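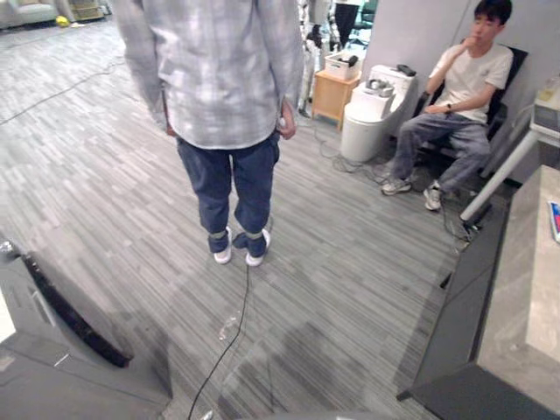

Equipment Planner, Robot Lab (part-time)

17th September - 2 min read - 13 shares

Sundine is looking for a person to plan our equipment purchases until December. You will compare offers for robot hands, spare cables and room furniture, and keep the budget in order.
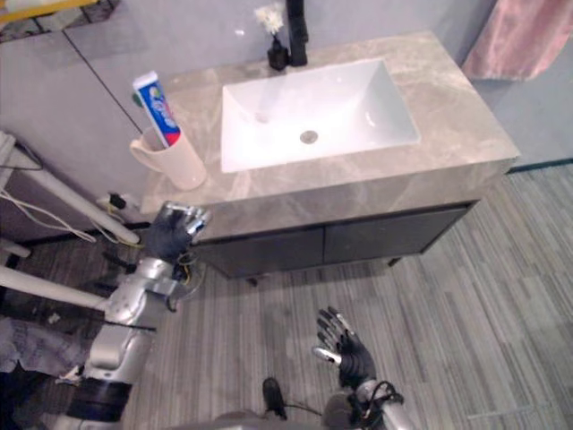
Bathroom vanity with sink, mug and toothpaste

You report to our Stornness office. Experience with suppliers is welcome - a degree is not needed.

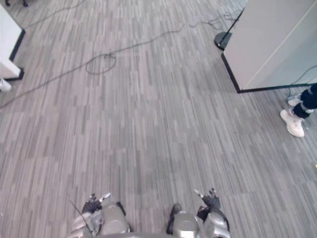 How to apply

Send your CV and one budget you made.

21 comments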